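3.2 Demonstrations on the kitchen counter

The Jondum arms were built on a bench in the Ocampo shared workshop, but the tasks were chosen for a home kitchen, and the demonstrations were recorded there with hand-held grippers. Each demonstration was stored as one file with video, jaw opening and tool pose. We set the length limit at 2000 time steps and dropped any file that ran over it.

The fruit task (Figure 4) uses a white scalloped bowl. We chose it for two properties that gave the first version of our Clorna detector trouble. The glaze is glossy, so room light comes back as small bright spots on the inner wall, close in size to the highlights on the fruit itself. The lobes also make the sides of the bowl uneven, and a round item can roll when a jaw tip touches it. A flat plate would have been easier, and we used one only for early tests of the wrist.

Figure 4. Fruit task, seen from one of the two hand-held grippers. Dark, red and yellow-green items lie in the same bowl.

We recorded 200 demonstrations of this task and 200 of the cup task described in Section 3.3. The order of the tasks was mixed within each session. Dark items were kept in the set even though their outlines are hard to separate when two of them touch. Leaving them out raised the detector score in our tests but made the arms hesitate over mixed bowls.

Jaw opening was rescaled before training. The printed fingers on Jondum are shorter than those of the hand-held tools, and their pads are cut from sheet rubber, so the same opening does not give the same grip. The scale factor was found by closing each tool on a set of turned dowels, and it is stored with the Avau calibration file for each arm.
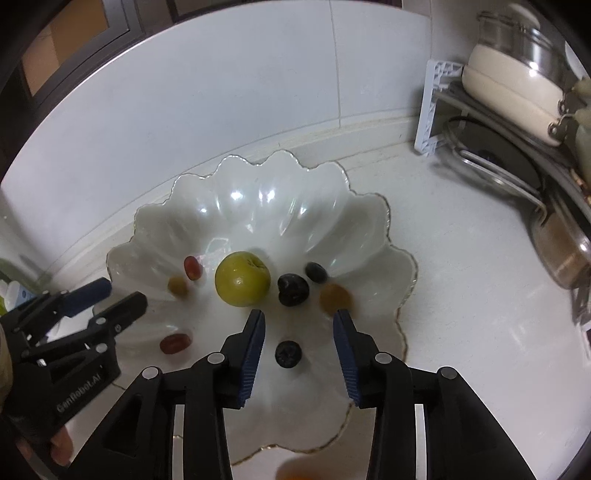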